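Wrist-only vs. wrist + head view for handheld gripper data: occlusion results
Forum: Manipulation > Data and Imitation Learning
Sorted by oldest first

tokarz_lab
Posting numbers from our October run, partly to get the method criticized before we write it up.

Setup: bimanual handheld grippers, one operator, no robot during collection. The task family is tabletop storage: moving small containers on and off shelves and in and out of mesh baskets. We collected 3921 episodes and trained 2 policies on the same set. Policy A gets the wrist views only. Policy B gets the wrist views plus one head view. Same backbone, same action chunk length, same number of gradient steps, 5 seeds each.

Result: B beats A clearly on anything that involves the basket and is slightly worse on open-table picks. The gap on basket tasks holds across all 5 seeds. The deficit on open-table picks does not, so I would not read much into it.

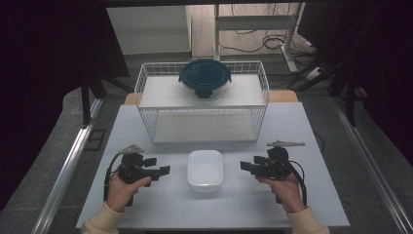

Fig. 1. Head view, basket task. Grippers on either side of the open tub; lidded glass container on the upper panel of the wire basket.

My working explanation is that the wire grid breaks up the wrist views once a gripper gets close, and the policy loses track of where the panel edge is. The head view keeps the whole basket in context. We checked attention maps and they are consistent with this, though I know what people here think of attention maps.

gridlock77
What people here think of attention maps is that they are decoration. Did you run the obvious ablation, with the head view present in training and blanked at test time? If B collapses to below A, you have shown dependence on the head view. You have not shown that occlusion is the mechanism.

tokarz_lab
Yes. B with the head view blanked drops below A on basket tasks and on open-table tasks too. Agreed that it does not isolate occlusion.

gridlock77
Then drop the occlusion claim or test it. Same basket with the mesh sides replaced by solid panels, and again with the sides removed. Three conditions, same container positions. If the gap tracks the mesh, fine.

bresero_m
I'd argue with the premise before the ablation. A head view from a person collecting data moves with the person. On the robot it sits wherever you bolted it. You have a distribution shift in one input stream and none in the other, and B still wins. Either your operator holds very still or the policy is pulling something coarse out of the head view, like which object is the target. The second would be a duller result than the one in your post.

tokarz_lab
The operator was told to keep the head steady, but we did not enforce it. We logged head pose. I can bin episodes by head motion and retrain on the low-motion half.

bresero_m
Do that, and report the high-motion half as well. If B trained on high-motion data does as well, then the precise geometry in the head view is not doing the work.

luvon_user
Practical question. How are you handling translucent objects? The tub in Fig. 1 is frosted white on a white tabletop, and the one on the shelf is clear glass. We run the Luvon depth pipeline and get holes on both kinds of material.

tokarz_lab
RGB only, no depth anywhere. We tried depth early and gave up for the reason you describe. The dark lid helps with the glass one. The tub is the worst object in the set for both policies, and its failures are mostly one jaw closing outside the rim while the other arm is fine.

gridlock77
That failure has nothing to do with the basket. Please split the table by object as well as by location. If the tub shows up more in one location than the other, your basket effect is confounded with contrast against the table.

tokarz_lab
Fair. Location and object were not balanced. The tub starts on the open table in most episodes and the glass container starts in the basket in most. I will rebalance before claiming anything.

brastau
We saw the opposite sign on a similar comparison. Adding a head view hurt on shelf tasks until we lowered its resolution and cropped out everything past the table edge. Uncropped, the policy latched onto background clutter and broke when we moved the rig to another room. Did you evaluate in the collection room?

tokarz_lab
Same room, same table, uncropped. So that is another open item.

bresero_m
That one goes first. I would not trust the rest of the comparison until B has been run somewhere else.

tokarz_lab
Order of work, then: new room with both existing policies, cropped head view, balanced object placement, head motion split, mesh versus solid sides. The first needs no retraining, so I'll post it in this thread when the evals finish. The mesh test needs new data and will take longer.

gridlock77
Post per-seed numbers, please. No averages without the spread.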